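Search this site Enter keyword Go

Table Setting and Plate Color — Group Project Report
2022-10-11
Posted by: Hikgate Design Foundation, group 4

What we set out to do

Our question was pretty simple. Does the color of a plate change what people put on it and how they rate it. We got the idea from a unit in January on serving ware, where everybody in the group disagreed about colored plates vs white ones. So we picked four plate colors (white, lavender, mustard, dark green) and one white tabletop and kept everything else the same as far as we could.

Budget was small. Plates from the Zolard outlet, seconds mostly, 13 in total with spares. Tabletop borrowed from the Modise workshop, bright white, shows every crumb.

Method

Each plate was set on the tabletop on its own, then with an object on it. We used food for the first round — bread rolls, a slice of lemon cake, grapes. Food was a pain. It dried out, the grapes rolled, and the cake looked different by the end of the afternoon than at the start. Not a fair test.

Second round we switched to non-food items. Soft things, hard things, shiny things. Same place every time, middle of the plate or close to it. 20 people from other courses filled in the sheet. They rated three things from one to five: how clean it looks, how much they notice the plate, how much they notice the object.

Lighting: overhead lights only, blinds shut. We forgot the blinds on the first set and had to throw those sheets out.

Results

White plate on white table got the lowest score for noticing the plate, no suprise there. The rim just about dissappears. Objects scored high on it though.

Mustard was the most noticed, and the least liked. Comments like "school cafeteria" came up more than once.

Dark green good with light things, bad with anything dark. Two sheets left blank for the green plate, we counted them as missing.

Lavender was the odd one. We expected it to act like white with a bit of tint. But against the white tabletop the raised rim still reads as a clear line, and pale warm colors sit on it really well. Beige got the highest combined score of the whole second round. Fuzzy textures did better on it than smooth ones too — we don't have a good explanation, maybe the soft surface and the soft color go together. 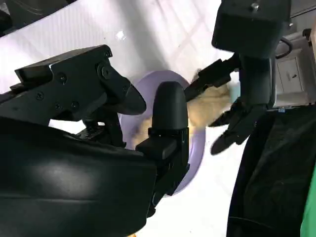 The size of the object mattered more than we planned for. Anything that went past the rim lost points for "clean" on every color, but lost fewer on lavender. Should have had a rule for size from the begining.

Problems

Only one shape of plate, round. Only one table color. The sheet had a typo in question two, so some people may have rated the wrong thing. The Brimance scoring template we used rounds everything to whole numbers, found that out late, and had to redo the averages by hand.

Next time

Square plates. A dark tabletop as well as the white one. Fewer objects, more people. Decide object size first!! And write the results up the same week, half our notes were hard to read by now.

Contact the course office, room 381 | © Hikgate | Back to top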